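News from the Wavton Robotics Club

Well, what a term it has been, and how quickly it has gone! It feels like five minutes ago that we were all squeezed into the back of the computer room in our coats, arguing over which socket was the good one, and now it is May and the club has a name on an entry form and a proper team to go with it. Several of you have asked at the gate what we have been getting up to, so I promised I would write a longer piece this time, and I am afraid I have taken that promise rather seriously.

Those of you who read the autumn issue will remember that we had set our hearts on the Stutley Cup, the schools and clubs contest held over at Stutley every summer. In past years it was all done with small wheeled robots on a painted mat, and we were never much good at it (we came next to last, and then, the year after, last). This time the organisers have brought in a new section where the whole thing is done in simulation. Each team is given the same computer-made robot arm and the same set of make-believe rooms, and has to write the program that gets the arm to find an object, pick it up and put it down where it is wanted. There are no motors to burn out and no batteries to forget. I can't tell you what a relief that has been to our budget, and to my car boot.

Our team has called its program Pan. I was told at the time that this was short for something, then that it was because the first thing it ever picked up was a saucepan, and then that it was after the one with the goat's legs. I have stopped asking. The rooms are built in a piece of software called Trurketti, which took most of us a fortnight to learn how to spell and a good deal longer to learn how to use. You choose your walls and your floor, you hang up a picture or two if you are feeling homely, you scatter a few odd things about, and then you set the arm going and watch what its own camera sees as it moves.

The scattering of odd things has been far and away the most popular job, as you might guess. The rule from Stutley is that the rooms should be as different from one another as possible, so that a program can't simply learn one kitchen by heart. We gave every member a turn at dressing a room, and I do wish you could all have been there for the discussions about tiles. Big ones or little ones? Both, said the younger end of the table, and both it was. 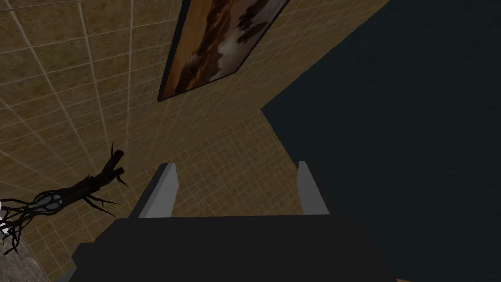

Now, the main business of the spring has been teaching Pan to look about sensibly before it goes anywhere near an object. We found early on that it was rather like a toddler in a shop, reaching for the first thing that came into view. So the team wrote a sort of looking-round routine, where the arm tips and turns its hand to take in the room from different angles, and only then makes up its mind. It sounds simple when I put it like that. It took five weeks, two complete rewrites and one very quiet evening when somebody had saved the wrong version over the right one, and we all ate a great many biscuits and said kind things to each other.

Once that was mended we let Pan run overnight for the first time. The aim was 1,000 tries at picking something up, and we came in the next afternoon to find it had done 3,943, as the stopping rule had been typed in the wrong place. No harm done, and what a lot to look through! The team split the results between them and sat in pairs going over the failures, writing down what had gone wrong each time. I was so proud of how patiently they did it. The most common trouble was the fingers closing a touch too soon, and the next was the arm setting off in quite the wrong direction after a turn, having lost track of which way up it was. Both are being worked on as I write, and there is a rather heated difference of opinion about whether to slow the whole arm down or only the last bit of the reach.

To get through to the final at Stutley we need a score of 60 or better on a set of rooms we haven't seen. Our last practice score was 50, up from something I would prefer not to print, so there is a little way to go, but there are several sessions left and everybody is very cheerful about it.

A few bits of housekeeping before I let you go. Club carries on at the usual time, half past three until five, right up to the end of term. Please send a drink and a snack, as the biscuit tin cannot keep up. If your child has a memory stick at home with a club label on it, we would dearly love it back. And if you would like to see Pan at work, do come along for the last half hour of any session and pull up a chair. The members are very good at explaining it all, far better than I am, and they will very likely sit you down and have you choosing tiles before you have got your coat off.

We have room for four new members from September, and no experience is needed at all. Forms are in the tray by the office.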